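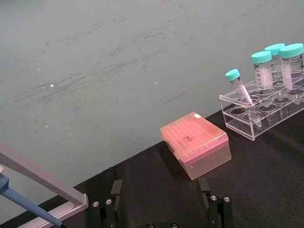

Bench tidying for people who share a bench
Speaker notes, lunchtime slot, Kaltholm open lab session

Slide 1. Title

Hello, thanks for coming, do carry on eating. I've got 19 minutes and I'd like to leave a few of those for arguing at the end, so I'll rattle through it.

(Check the mic. Last time the back two rows heard nothing until halfway.)

Slide 2. Why I'm going on about this

I moved into the Kandpal lab in May and inherited half a bench. Lovely half a bench! Under it were three drawers of things in bags, and on it was everything else. I spent my first week asking whose things were whose, and mostly people said "oh, that's been there for ages".

So this is a talk about tip boxes and tube racks. If you came for the sequencing talk, it's next door and I won't be hurt.

Slide 3. Tip boxes

Ask for a show of hands: who has opened a tip box this week and found one row left in it?

(Wait. Everybody puts a hand up, it's fine.)

My rule is that a box gets a mark on the lid when it's opened. Marker pen, straight on the plastic, initials and the month. I like the see-through coloured boxes for this, the pinky orange sort, as you can get some idea of what's going on inside without lifting the lid and breathing all over it. A little white label in the corner is fine too, but keep it to the corner. I've met lids with so many labels on them that the newest one was stuck to the one before and came off in my glove.

When I went through our store cupboard I found 1,219 loose tips in bags. I did count them, yes, it was raining and I had a long spin on. Most of them went in the bin because I couldn't say where they'd come from.

Slide 4. Racks

Clear acrylic racks. I'm a big fan and I'll admit they show every fingerprint. What I like is seeing the bottom of the tube, so if there's a pellet you know about it before you go poking in with a pipette.

The one thing that drives me up the wall is a 15 mL tube in a hole meant for a 50. It leans. It will stand there leaning quite happily all afternoon and then somebody knocks the bench. Please put the narrow ones in the narrow holes, and if you've run out of narrow holes, get another rack. We have more racks than we have people.

Also caps. Same colour caps on everything looks very smart and tells you nothing at all, so write on the side of the tube as well. Both, please, lid and side. (Tell the story of the two swapped lids here if there's time. Skip it if the Etisham lot are in, they've heard it twice.)

Slide 5. What you put things on

We've been trying dark mats on the bench under the racks and boxes. Black fabric, slightly fuzzy. Good points: clear plastic shows up well against it and small things don't skate about. Bad points: it picks up fluff, and it's no use at all for anything you might spill, so keep it for dry jobs and keep the wipe-down surface for the rest.

And do wipe the wipe-down surface properly. A quick swipe with a half-dry tissue leaves streaks, and then you can't tell old marks from new ones.

Slide 6. The five-minute thing

Last 5 minutes of the day. Lids shut, tubes you're finished with out of the rack, empty boxes to the refill shelf, one wipe. I set a timer on the Asivov clock by the door, mainly because it has a really annoying beep.

Slide 7. Questions

Handout is by the biscuits. If you want the label template, put your email on the sheet, and please write it so I can read it.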